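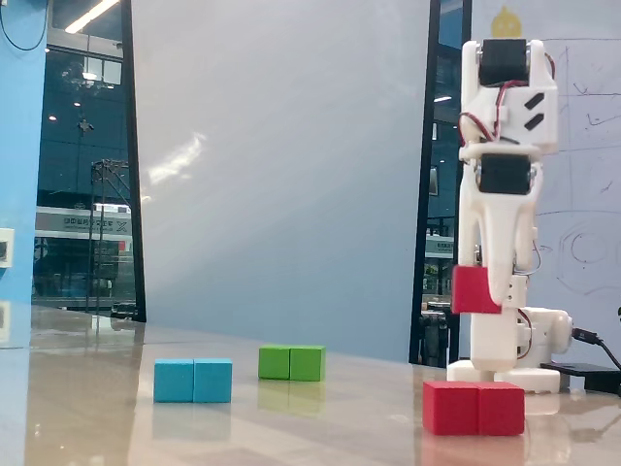 3.2 Comparison of Gripper Fingers

The second test series compared two sets of printed fingers on the same arm. The first set, designated Gaselia, has flat inner faces. The second, designated Grutar, has a shallow ridge along each face. Both sets were printed in white by Yoga Hutapea and mounted without any change to the servos or the controller settings.

The task was color sorting with wooden cubes. Blue, green and red cubes were to be placed edge to edge with others of the same color, and a further cube was then to be lifted and held clear of the table. Each finger set completed 8 runs. A run was recorded as successful only if no cube was dropped and no placed cube was displaced.

Results
Gaselia: 7 of 8 runs successful
Grutar: 8 of 8 runs successful

The single failure occurred when a cube was gripped at an angle and rotated during the lift. Lucía Salcedo reviewed the servo log and found no irregularity in the commanded position.

The difference between the two sets is too small to support a firm conclusion. The group recommends a longer series, with cubes presented at fixed angles, before a finger design is selected for the final demonstration in December.

3.3 Controller Timing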